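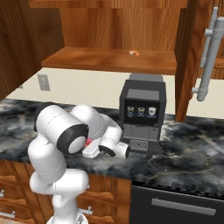
Koech Soft-Close Hinge Kit, 273-piece set

I bought this kit to stop the doors slamming in my kitchen. We have two kids and a lot of upper cabinets, and the old hinges had no damping at all. You could hear someone getting a cereal bowl from the other end of the house. Replacing every door was out of the question, so I went looking for hinges.

The kit comes in a flat box with a hinge for every door in an average kitchen, the mounting plates, two lengths of screw, a drilling template and a small bag of stick-on bumpers. The piece count on the box is mostly screws. I paid $90 for mine at the Stuluslow store, and the same box was a few dollars more online once shipping was added.

My old hinges had the standard round cup, so the new ones dropped into the existing holes. If yours are the older surface-mounted type you will need to drill, and the template is meant for that. I tried it on a scrap board. It is thin plastic and slides around unless you clamp it. A better template would add very little to the price, and I would pay it.

The directions are one folded sheet with drawings. They cover the basic job but skip the part most people will need, how to tell which of the three adjustment screws does what. The front one moves the door side to side. The back one moves it in and out. The one on the plate moves it up and down. Write that on the sheet before you start.

My first door took most of an hour. By the fourth I had it down to ten minutes, including adjustment. A second person to hold the door helps a lot on the tall ones. Work from one end of the kitchen to the other and line each door up with the one before it, or you will be going back over all of them.

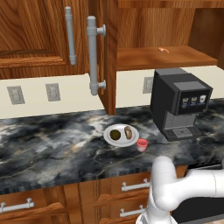 Hulville, July 26, 2022

I said I would come back to this once the hinges had been in use for a while. They went on in October, so they have been through a winter and most of a hot summer.

The closing action is still good. You push the door most of the way and it slows down for the last couple of inches and shuts by itself. Small, light doors are slower than big ones. Each hinge has a little switch that turns the damper off, and on the narrow doors I have it off on one hinge and on for the other. That took some trial and error but it has stayed right.

One hinge failed. It was on the door over the dishwasher, and the damper started leaking a little oil down the inside of the door. I wrote to Koech and got an answer from Rehema Mwakalinga in their parts department, who asked for a photo of the hinge and mailed me a pair. They came in eight days. She did not ask for the receipt, but I would keep yours anyway.

Two doors have sagged enough to need a turn of the plate screw. Both are the heavy ones with the long handles, and one of them gets hung on by a six-year-old, so I am not going to hold that against the hinge. The stick-on bumpers are poor. Half of them had come off by spring, and I replaced them with felt ones from the hardware store.

I also tried a pair of Enutier hinges on the laundry room cabinet, to compare. They cost nearly twice as much per hinge. The metal is heavier and the adjustment screws turn more smoothly, but once the door is hung I can't tell much difference in how it closes. For a workshop or a very heavy door I might spend the extra. For ordinary kitchen doors I would buy the Koech kit again.

Things to check before you order: the cup size on your old hinges, whether your cabinets have a face frame (there is a separate kit for those, and the plates do not swap), and how far the door overlaps the box. The overlap is the one I nearly got wrong. Measure it with the door closed – put a pencil mark on the cabinet along the edge of the door, then open it and measure from the mark to the opening.

Four stars. It loses one for the template and the bumpers.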